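Inside the grocery corner at Vedach

On an open afternoon in August the Vedach workshop let the public in for demonstrations, and the longest line was for the grocery corner. A humanoid robot spent the afternoon there, moving fruit and vegetables between slatted crates and a shopping basket. We spoke to the engineer running the station between two of the sessions.

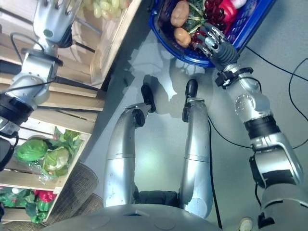
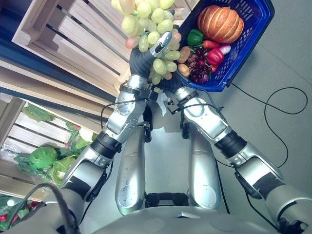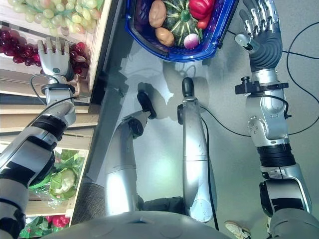 The grocery station at the Vedach open afternoon, from the robot's side. Second picture: green grapes in the left hand, the right hand on the basket rim.

Vedach shares its building in the Ekmont district with two smaller firms, and the demonstration was put together with one of them, Desance, which writes the planning software. The engineer has been on the project for 16 months. Before that she worked on packing lines, where every box arrives in the same place facing the same way.

"A shop is the opposite of that," she said. "You get a crate with cabbages in it and leaves all over the cabbages. Then somebody picks something up and puts it back in the wrong crate. We wanted a task where the mess is part of the job."

Grapes were the item visitors asked about most. She said they are also the item her team argues about most. A potato can be picked up from nearly any side, but a bunch changes shape as soon as it is lifted, and part of it may stay hooked on whatever is next to it.

"You have to decide what counts as holding it," she said. "If the hand has the top of the bunch and the rest is swinging, is that a good grip? For a person it's fine. For us it depends on where the basket is."

The clear plastic bags on some of the greens give a different kind of trouble. Light bounces off them, and the software may read a fold in the plastic as the edge of the vegetable. Desance has worked on that since the spring, and she would only say that it is better than it was.

Several parents wanted to know why the robot used both hands. Her answer was that the basket moves. An arm that reaches in can push it along the floor, so the team has been trying tasks in which one hand steadies the basket while the other is busy. "We started with one arm," she said. "We spent a lot of time picking the basket up again."

The sessions lasted 5 minutes each, with a break for questions. By closing time the sign-in sheet at the door had 212 names on it, more than the workshop had planned for, and the last groups had to watch from the hallway.

Asked whether a store could use any of this soon, she was careful. Vedach has had talks with Meireles, a regional produce seller, about a trial in a back room, away from customers. No start date has been set.

"They asked me how fast it is, and I told them a teenager with a summer job is faster," she said. "What they liked was the idea of having it sort crates at night – that's slow work and there's time for it."

The workshop plans to open its doors again in the winter. The grocery corner will be back, with wider crates and a second basket.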